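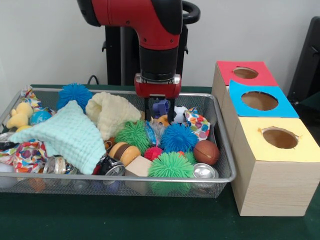
## Sorting the Toy Jumble Into Boxes

Every Saturday I swear I'll deal with the mixed basket, and last Saturday I finally did! You need one shallow metal tray, three cardboard boxes in different colors, and 25 minutes if no one "helps" you.

1. Pull the cloths off first. They hide everything, and the spiky balls love to snag on knits (ask me how I know).
2. Fish out the cans and rinse them for recycling, or keep a couple for knocking-down games.
3. Cut a round hole in the top of each box. I trace a mug, then go a bit bigger – you want a soccer-ball toy to drop through without a fight.
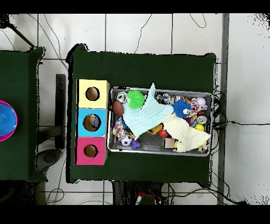

4. Pick a rule for each color and stick to it. Mine is yellow for balls, blue for little figures, pink for scraps of fabric.
5. Fold the big cloths and lay them back in the tray with any plush toys too fat for the holes.

My friend Mawar tapes the lids down. I leave mine loose so I can dump the whole thing out when somebody wants the purple guy right before bed.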